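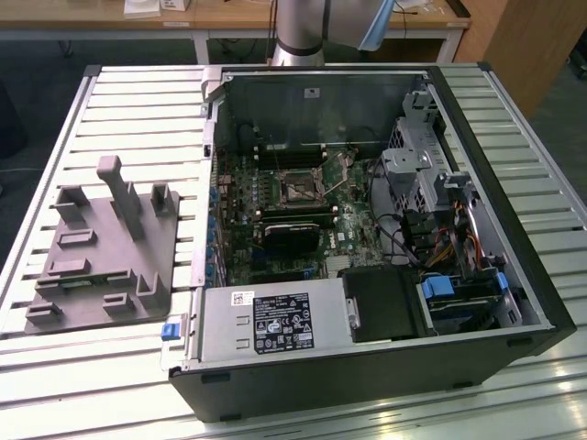
Our disassembly cell stopped on a force fault in March, and the log blamed the memory module. I think the log was wrong. The Trolus controller trips at 60 newtons and records whichever part the program was handling. It has no field for a chassis that shifted on the rails.

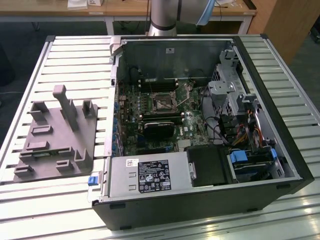
Elínborg Bach wants the limit raised. I would leave it alone and measure the case position before every pick — a 2 mm offset is enough to jam a module in its slot. A higher limit only moves the damage to the board. The fault code, 634, should be split in two before anyone tunes anything.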